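¿De verdad las piedras guardan memoria?

Seguro que alguien te lo ha dicho alguna vez: «esta roca tiene millones de años». Y tú has asentido, muy educado. 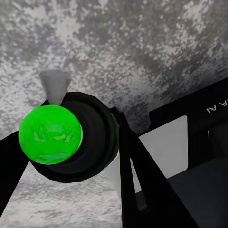 Pues la próxima vez, pregunta: ¿y cómo lo sabes? Es una pregunta estupenda. Los geólogos se la hacen todo el rato, y a veces la respuesta les estropea la tarde.

Empecemos por el granito. Mucha gente cree que las piedras con motas son piedras sucias, o piedras viejas, o que las motas son bichos aplastados. No. El granito se forma cuando el magma se enfría bajo tierra, muy despacio. Al enfriarse crecen cristales, y cada mineral tiene su color: el cuarzo suele ser gris o transparente, el feldespato blanco o rosa y la mica negra brilla un poquito. Si los cristales se ven a simple vista, es que tuvieron tiempo para crecer.

Hasta aquí, bien. Ahora viene lo sospechoso.

En Canau venden un folleto que asegura que el granito «recuerda» todo lo que ha pasado a su alrededor y que, si te sientas encima, te da energía. Mi vecina Zodwa Msimang se sentó en una roca durante toda la merienda y se levantó con el culo frío. Eso no demuestra gran cosa, una sola prueba nunca basta, pero el folleto no traía ni siquiera una.

¿Guardan algo las piedras, entonces? Algunas pistas sí. En ciertos minerales hay átomos de uranio que se convierten en plomo a un ritmo conocido. Si mides cuánto queda de uno y cuánto hay del otro, puedes calcular la edad del cristal. Se parece a un reloj de arena, y como todo reloj, puede fallar: si la roca se calentó mucho después de formarse, a lo mejor se ha escapado parte del plomo. Por eso se miden varios cristales y se comparan.

Dušan Tichý, que enseña ciencias en Vutberg, me mandó una vez dos resultados de la misma colina. Uno decía unos 400 millones de años. El otro, 569. ¿Quién tenía razón? Todavía no lo sabe, y me parece una respuesta mucho más seria que inventarse una.

Cuidado también con el mármol y el terrazo. El terrazo se fabrica: se mezclan trocitos de piedra con cemento o resina y luego se pule. Tiene motas, sí, pero ningún volcán tuvo que ver con la mezcla. En el vestíbulo de la biblioteca de Monlow hubo durante años un cartel que decía «suelo de granito natural». Era terrazo.

Para probar en casa: busca una piedra con motas y mírala con lupa. ¿Los granos encajan unos con otros, como un puzle? Puede ser granito. ¿Hay pedazos sueltos metidos en una pasta lisa? Quizá sea terrazo, o quizá otra roca distinta. Apunta lo que ves y deja el nombre para el final, a lápiz.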